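Outdoor Leadership Certificate
Unit 6: Planning a Group Day Hike
Course handout, prepared by Kedir Kahsay and Sebastian Preda

Purpose of this unit

This handout accompanies the second classroom session and should be read before the planning exercise. It covers route choice, time estimates, the weather decision and the management of a mixed-ability group on steep or loose ground. Navigation with map and compass was treated in Unit 4 and is not repeated.

Choosing a route

The leader begins with the group and selects the route afterward. Before opening a map, write down the least experienced member's longest recent walk, the amount of climbing in it, and the kind of ground it crossed. A person who walks long distances on level paths may still find a short boulder field very tiring.

The Cullthorpe route, used throughout this course, illustrates the point. On paper it is a modest outing: a climb of 1000 feet from the parking area to the ridge, a level stretch along the top, and a return by the old quarry track. The final 200 feet below the ridge, however, cross an old rock slide where the path is faint and the brush grows close on both sides. Groups that keep a steady pace lower down commonly slow to half that pace here.

Students should identify the following on the map for any proposed route:

The steepest continuous section, and whether it falls early or late in the day
The last point at which turning back is shorter than going on
At least one way off the route that avoids the steepest section
Places with shade, shelter or water

Estimating time

Use the method taught in Unit 4 to obtain a base walking time. Then add time for rest stops, for lunch, and for ground that is loose, wet or overgrown. The base figure assumes a fit walker on a clear path and should never be given to a group as the expected finishing time.

Set a turnaround time before leaving and announce it to everyone at the start. On the Poon valley circuit in December, for instance, a group that has not reached the footbridge by noon should return the way it came. A turnaround time that only the leader knows is of little use if the leader is the person who falls behind.

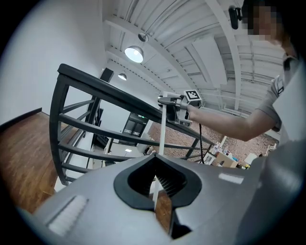 Who should walk at the front of a mixed-ability group on a steep climb?

The leader or a trusted assistant walks first and sets a pace the slowest member can hold while talking. A second experienced person walks last and does not pass anyone. Slower walkers are placed directly behind the front person, where they receive the full length of every rest stop.

Loose ground

On rock slides and gravel slopes, the spacing of the group depends on the direction of travel. When climbing straight up, walkers should stay close together so that a dislodged stone has little distance in which to gather speed. When crossing a slope from side to side, they should move one at a time past any section where stones are likely to fall, and wait out of line below no one. The agreed warning call is "Rock," shouted at once by whoever sees the stone move.

Poles are helpful on the way down but should be put away wherever hands are needed. Wrist straps are removed on boulders.

The weather decision

Check the forecast the evening before and again on the morning of the hike. If the area first chosen is likely to have storms or strong wind on high ground, move the hike to the alternate area or cancel it. Every plan submitted in this course must name an alternate. For hikes planned at Starkura, the usual alternate is the lower coastal path at Tuvgate, which has little climbing and several exits to the road.

Members may be disappointed by a change of destination, particularly if they have looked forward to a well-known place. Explain the change briefly and early. Do not put the matter to a vote once the decision rests on safety.

Planning exercise

Working in pairs, prepare a written plan for a day hike with eight adults, two of whom have not hiked on steep ground before. The plan should fit on 2 pages and include a route card, a turnaround time, an alternate area and a list of group equipment. The exercise is graded out of 32 points, half of them for the route card.

Plans are collected at the start of the next session. Pairs whose route crosses private land should attach a note stating how permission was obtained.

Reading for next session: Unit 7, Foot Care and Minor Injuries, first half only.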